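README Changelog Data Format Issues License Contact

# Nodura Fabric Shrinkage Table

Nodura is a small tabular dataset of dimensional change in household fabrics after home laundering. Each row gives the length and width of one marked swatch before and after one wash cycle. The files are plain CSV and can be opened in any spreadsheet program.

Maintainers: Milovan Babić (measurements, data entry), Prapai Wattanapong (scripts, review)
Last revised: January 4, 2021

## Contents

- swatches.csv – one row per swatch, with fiber content, weave, color group and source
- cycles.csv – one row per swatch per wash cycle
- machines.csv – settings for the two washers
- check.py – consistency checks, no dependencies outside the standard library

The two main tables join on swatch_id. An ID is never reused, even when a swatch is withdrawn. Withdrawn swatches keep their rows and have status set to "w".

## Fabric sources

Fabrics were bought as yardage, not as finished goods. Most came from two suppliers, Kimeck and Yordanov, and the supplier is recorded in the source column. Fiber content is copied from the bolt label and was not verified by burn test or microscopy. Where a label gave a blend without percentages, fiber_pct is empty and fiber_note holds the label text.

Yardage was stored folded until cutting. Swatches were cut on the straight grain, at least six inches from the selvage. Edges were overlocked with polyester thread. Unfinished edges frayed badly in the first trial, and the results of that trial are not included.

## Marking and measuring

Each swatch carries three pairs of marks in the warp direction and three in the weft direction, made with laundry-proof ink. The distance between paired marks is 14 inches before washing. The value in the table is the mean of the three pairs, to the nearest sixteenth of an inch, stored as a decimal.

Swatches are laid flat and smoothed by hand before measuring. They are not pressed or pinned. Pressing was tried on the linens and gave readings that depended more on the operator than on the fabric. 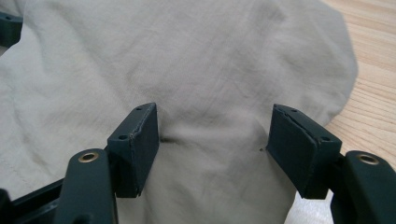
Readings are taken with a steel rule along the line between the marks. If the three readings in one direction differ by more than a quarter inch, the swatch is smoothed again and measured a second time. The second set is kept and remeasured is set to 1.

## Wash procedure

Both washers are ordinary home top-loaders, listed as A and B in machines.csv. Loads were made up to the same dry weight with plain cotton ballast. The detergent was Skukix powder, one level scoop per load, with no softener. Drying was either flat on a rack or in a tumble dryer on medium, as given in dry_method.

Each swatch went through up to 15 cycles. Swatches that tore, or whose marks could no longer be read, stop earlier. Drying time in the tumble dryer was roughly an hour for most loads and was not logged.

## Columns in cycles.csv

- swatch_id: text, matches swatches.csv
- cycle: integer, 0 is the measurement before washing
- machine: A or B, empty for cycle 0
- temp: cold, warm or hot, as set on the dial
- dry_method: rack or tumble, empty for cycle 0
- warp_in, weft_in: mean distance between marks, in inches
- remeasured: 0 or 1
- note: free text

Percent change is not stored. Compute it against cycle 0 of the same swatch, not against the nominal distance – ink marks spread slightly on loose weaves and the starting value can be off by a sixteenth.

## Known problems

- Water temperature is the dial setting only. Washer B runs cooler than A on "warm", and the two should not be pooled without a machine term.
- Rayon is underrepresented and comes from a single bolt.
- Knits were left out. They relax for several hours after drying and would need a separate protocol.
- Notes entered in August use "puckered" and "cockled" for the same defect. Later notes use only "puckered".
- Color group was assigned by eye under indoor light.

## Checks

Run `python check.py` from the top folder. The script reports missing cycle 0 rows, gaps in cycle numbers, and any change of more than 2 inches between consecutive cycles. A flagged row is not always wrong. Several wool swatches felted on a hot wash and are correct as entered.

## License

The tables may be copied and reused with credit to the maintainers. The script is released under the MIT license. Corrections should give the swatch_id, the cycle and the column concerned, and should be filed under Issues.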